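Getting Marks Off Light-Colored Tabletops and Shelves

Posted Jun 1, 2022 in Surfaces

White and pale surfaces show everything. Most of the marks people write in about will come off with things already under the sink, provided you start with the mildest one and work up. Before using any of these, try it on the underside or a back corner and let it dry completely. Some finishes look fine while damp and turn dull an hour later.

Everyday gray film

Hand grease and dust build up slowly, so you may not notice until you move a lamp and see the clean circle under it. Put a small squirt of dish soap in a bowl of warm water, wring the cloth out well, and wipe in straight lines from one end to the other. Go over it again with plain water. Soap left behind is sticky and picks up new dirt within days. Dry with a towel.

Scuffs from shoes, bags and rubber feet

Rubber scuffs sit on top of the surface. A clean white pencil eraser takes off the small ones. For longer streaks use a melamine sponge, damp, with almost no pressure. These sponges are a very fine abrasive and will take the shine off a glossy finish if you lean on them. On painted wood, stop as soon as you see color on the sponge.

Ink and marker

Ballpoint usually lifts with rubbing alcohol on a cotton swab. Roll the swab and change it often, or you will spread the ink into a bigger, paler stain. Permanent marker takes the same treatment and more swabs. Don't use alcohol on shellac or on old varnish, which will soften. Open a window and keep it away from the stove.

Tea, coffee and turmeric

Mix baking soda with enough water to make a paste like toothpaste. Spread it over the stain, leave it for 30 minutes, and wipe it off with a wet cloth. Tea rings are often gone after one round. Turmeric is harder. Bindu Rodrigues wrote to say that she moves the table next to a sunny window after cleaning and lets daylight fade the rest over a week or so. I tried this on a cutting board with a yellow patch and it worked, slowly.

Sticker and tape residue

Warm the spot with a hair dryer on low and push the glue up with an old plastic card. What remains can be rubbed with a little cooking oil, left a few minutes, and washed with soapy water. Oil will soak into bare wood and darken it, so keep it to sealed surfaces. Nail polish remover is faster but ruins many plastics and paints.

Specks that won't wipe away

Feel them with a fingernail. If they stand up from the surface, they are probably dried paint or glue, and a plastic scraper held nearly flat will pop them off. If you feel nothing, they may be in the finish itself, and scrubbing will only wear a dull spot around them. If you feel a dip, the finish is chipped. Clean it, dry it overnight, and touch it in with matching paint on a toothpick, in two thin coats.

Bare or oiled wood edges

Keep the wet cloth off these as much as you can. Wipe the flat part first, then do the edge with a cloth that is barely damp, going with the grain. If the wood has gone rough, a light rub with fine sandpaper and a thin coat of mineral oil will fix it. Wipe off the extra oil after ten minutes. Lay oily rags out flat outdoors to dry before throwing them away.

Keeping it clean

Felt pads under lamps and planters save a lot of work. Replace them when they get gritty, because a pad full of sand scratches worse than no pad. Paora Faulkner asked whether paste wax is worth it on a painted table. It is, once or twice a year, in a very thin coat, but any later paint won't stick until the wax is stripped.

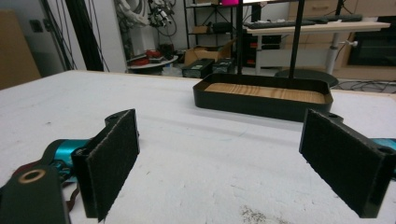

Wax also needs time to harden. Leave the surface alone overnight before you set anything heavy on it, and buff it with a dry cotton cloth in the morning. Old T-shirts are good for this. Cut off the seams first.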